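Lindsay Handling Project — Progress Report No. 4

2018-10-06

Equipment and budget

Spending is on track for the period. The second pair of hand-held grippers from Tinex was delivered and paid for in full, and both pairs are now in regular use. We had budgeted for three pairs. We would like to hold off on the third until the arm is chosen, as the jaws may need to change to match its wrist.

Two quotes have come in for the arm. Vindon is the cheaper, but its price leaves out the controller and freight. Sovness includes both and offers a 12-month service plan. Lead time is around 60 days from either supplier, so an order placed by the end of October would still meet the milestone in the agreement.

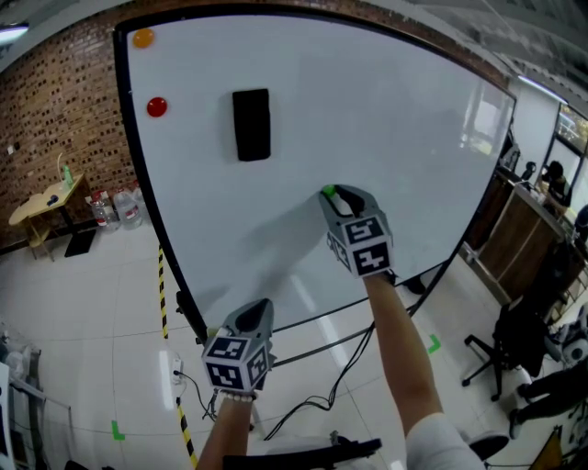
Fingertip pads remain the main consumable. Replacements cost $588 for the period, which was over our estimate, and we have moved that amount across from the travel line. Tinex will sell pads in bulk at a lower price if we commit to a year's supply. We have not done so yet.

Power is the other open item. The arm needs its own circuit, and the building owner has asked for a licensed electrician to do the work. We have one quote and are waiting on a second — neither is expected to exceed the contingency.

Approval requested

1. Purchase of the Sovness arm, as quoted.
2. Deferral of the third gripper pair to the next period.
3. Use of contingency funds for the electrical work.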